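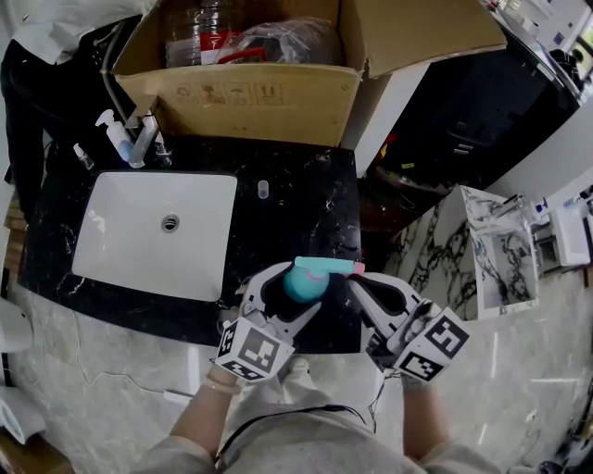

3.2 Where the cleaning goes

The time-use literature has a settled opinion of housework, which is that there is a lot of it and that people are bad at remembering who did it. Our diaries bear out the second half. Respondents in the Brekton sample could usually say when they had cooked and what they had cooked, sometimes in more detail than we had asked for. Asked when they had last wiped down the bathroom, they tended to answer with the name of another member of the household.

We recruited 18 households, all of them in rented flats or semi-detached houses within a short bus ride of the Brekton campus. Each adult kept a paper diary through November, ruled into quarter hours, and was interviewed once at the end. One diary was returned with a grocery list across its final pages. We have coded the list as planning.

Following Palaniappan's scheme (Harish Palaniappan, working notes, Sala workshop), we separate declared cleaning from passing cleaning. Declared cleaning is announced, often to the whole house, and has a start and a finish. Passing cleaning happens on the way to something else: a cloth run along the counter while the kettle boils, a basin rinsed after shaving. Earlier surveys recorded the first kind and lost nearly all of the second, and the Wademska instrument went so far as to instruct its interviewers to disregard any task shorter than a television commercial.

Sinks turn out to be where the two kinds meet. A sink and its counter (Figure 3) may be attended to several times in a day without anyone thinking of it as housework, and respondents who kept a spray bottle within reach of the basin reported more passing cleaning than those who kept it in a cupboard down the hall. We make no great claim for this. Tidy people may simply put their bottles in handier places, and we had no way of moving anyone's bottle without being asked to leave.

Figure 3. Spray bottle on a dark countertop beside a basin.

The colour of the counter came up more often than we had planned for. Our interview guide did not mention it. Respondents with dark surfaces raised it anyway, with some bitterness, and spoke of toothpaste the way farmers speak of hail. Those with pale or speckled surfaces described theirs as forgiving, a word we had not expected to code and for which we eventually had to make a category.

Disagreement between diaries from the same household was common and rarely malicious. In one pair, both partners claimed the same bathroom on the same evening, and each denied that the other had been in it. We retained both entries. The Redik correction, which splits contested tasks 50 per cent to each party, was applied here and pleased neither of them when we reported it back.

Two limits should be noted before we turn to laundry. The diaries have no column for noticing that something needs doing, though several respondents wrote it in the margin, one of them in capitals. Nor did we ask about guests, whose expected arrival seems to account for a good share of all declared cleaning in the sample. We take up the margins in Section 4 and leave the guests for another paper.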